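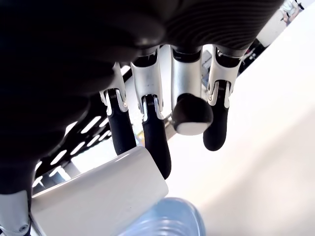

Home Features People Back Issues Subscribe

The Long Way to a Loaf

Bríd Tierney gets to the mill at 4:30 in the morning, before the road has been salted. In January the building is cold enough that she keeps her coat on until the stones have been turning for an hour. She mills 800 pounds of rye and wheat on a good day, and most of it is sold before it is bagged.

Small flour mills had nearly vanished from this part of the state when Tierney bought the old Werna feed store. The roof leaked and the floor had to come out. She spent her first winter learning to dress a millstone from Jarlath Ó Néill, a retired stonecutter who had never worked on one either. They ruined a stone and started again.

"You cut too deep and the flour comes out hot," Ó Néill said. "It smells wrong. The bread won't rise the way you want."

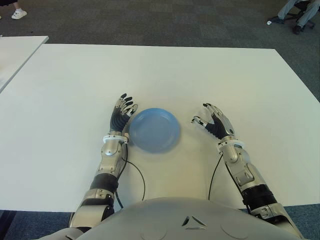
From the Food and Farming Desk

Her grain comes from three farms, all within an hour's drive. The largest belongs to Lachlan MacLeish, who used to grow only feed corn. He put 294 acres into wheat after two bad years and lost part of the first crop to rain at harvest. He bought a used dryer the next spring and has planted wheat every fall since.

The money is still thin. A bag of Tierney's flour costs more than twice what the supermarket charges, and bakers have to change their recipes to use it. Fresh flour takes up more water, and no two batches behave quite the same.

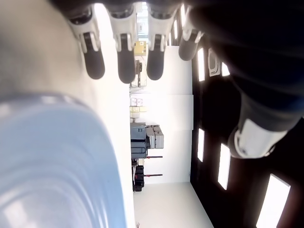

Siobhán Madigan, who runs the Ó Ceallaigh bakery in town, threw out a lot of dough in the first month. She now bakes a test loaf from each delivery and writes the water weight on the bag — a habit her night crew has picked up. Her rye sells out by ten.

Tierney would like a second pair of stones. The quote she has is for $2,227, delivery not included, and she has not decided. The next load of wheat is due from MacLeish at noon, and the bin has to be swept before it gets there.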